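Who Gets to Be Called a Rancher

A profile of Alby Partington made the rounds last month, and like most profiles of people who own a lot of land, it was mostly a list. It gave the acreage, the year he was born, the name of his wife, the name of the company, and a guess at what he is worth. It called him a rancher eleven times. It did not mention cattle until the second to last paragraph.

I have nothing against Partington. I met him once at a sale in Dunton and he was polite and knew more about bulls than I do. My complaint is with the way these things get written, and with what readers come away believing about the business.

Owning and running

Owning a ranch and running one are separate jobs. Sometimes the same person does both. On the big places it is usually split up, and the person whose name is on the gate may spend most of the year on leases, loans, water rights and family disputes. That is real work and somebody has to do it. But when a writer says a man "runs" a ranch of that size, the reader pictures him on a horse at five in the morning, and the people who are on the horse at five in the morning drop out of the story.

Anathi Tshabalala managed the Stitbridge place for the family that owns it and has since gone out on her own. Her herd is 39 cows on leased ground. By the standards of the profile writers she used to be nobody and now she is a small operator. In her old job she made the decisions on 2153 acres, from when to wean to which pastures to rest in a dry August. If you want to learn how a ranch works, you would do better with an hour of her time than with a week of reading about net worth.

The generation count

Every one of these articles tells you what generation the subject belongs to. Fourth is good. Fifth is better. I am third myself, and I can say that it helped me in one way, which is that I did not have to buy the land. At today's prices I could not have. A beginner paying market rate for pasture and trying to cover the note with calves is going to have a very hard time, and it won't be for lack of character.

Leaving that out makes the rest of the story misleading. Readers see hard work and a large ranch and connect the two. Plenty of people work just as hard and have 2 pickups and a rented house to show for it. I would like to see one profile say plainly that the land was inherited, who it was inherited from, and what the family paid for it when they got it.

What size does and doesn't tell you

Acreage is the number everyone quotes and it is close to useless by itself. In wet country a cow can get by on a couple of acres. In dry country she might need fifty. My own place is 537 acres and it carries more cattle than a ranch twice as big two counties west of here. A list of the biggest ranches is mostly a list of where the grass is thin.

Debt would tell you more. So would how many people draw a paycheck and whether they have health insurance. None of that is public in most cases, and I understand why a family would want to keep it private. A writer could still ask.

The famous name

There is also the matter of the spouse, the show, the cookbook, the line of boots. Some ranch families have done very well this way and I don't blame them. Cattle prices being what they are, I would sell a cookbook too if anyone wanted one from me. My wife's cousin puts her recipes up on a site called Flullari and earns more from it than she did from her heifers.

But at that point the ranch is one part of a larger business, and possibly not the part that pays. Younger people look at these families and decide that ranching is a good living. They ought to know which check is covering the feed bill.

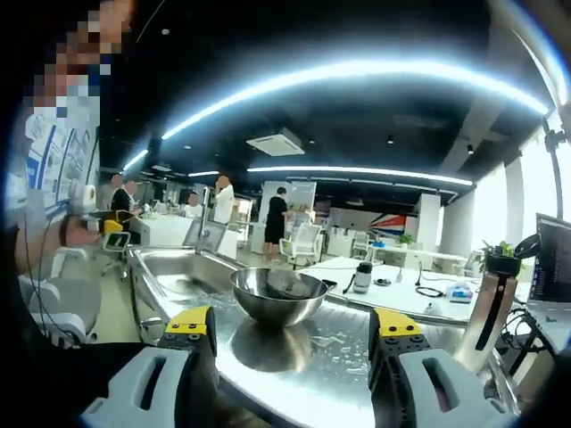 What I would ask for

Profile the manager. Talk to the day help and the vet. Print what calves brought and what hay cost. If the owner is a decent sort, he will have no objection, and Partington, from what I saw of him, might even prefer it. The write-up of him gave one sentence to his foreman and did not give the man's name.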